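September, bench notes, 4:10 pm

Second round with the Skurkudik wood glue, the one Rivera keeps telling us sets in half the time of what we already buy. I'm not convinced. Clamped pairs of maple strips, same batch as last time, same clamps, left for 37 minutes and then pulled on the spring rig.

Old glue broke at 767. Skurkudik broke at 764. That's one pull each so far, and a gap that small could be the rig, the wood or my arm. What bothers me is the claim on the sheet, 1,768, with no word on what wood they used or how long it sat. Thaís Medeiros thinks it must be a full overnight cure. Maybe. Then why print it next to the words "fast set"?

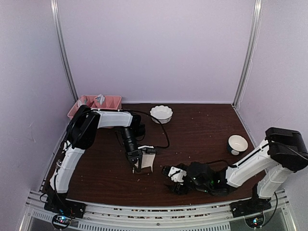 Also unclear whether the room matters. The Ernidgate heater was on for the second pair and off for the first, which was careless of me and makes the comparison worse than it looks. Redo with the heater off for both.

Looked at the broken faces. The Skurkudik joint failed along the glue line, hardly any torn fiber. The old one took a fair bit of wood with it. I trust that more than I trust the numbers.

To do: more pairs, overnight cure on half of them. Ask Inance if they still have the oak offcuts. Do not let Rivera talk us into the big drum before then. Thaís wants to try it on end grain, fine, but she can sand the blocks.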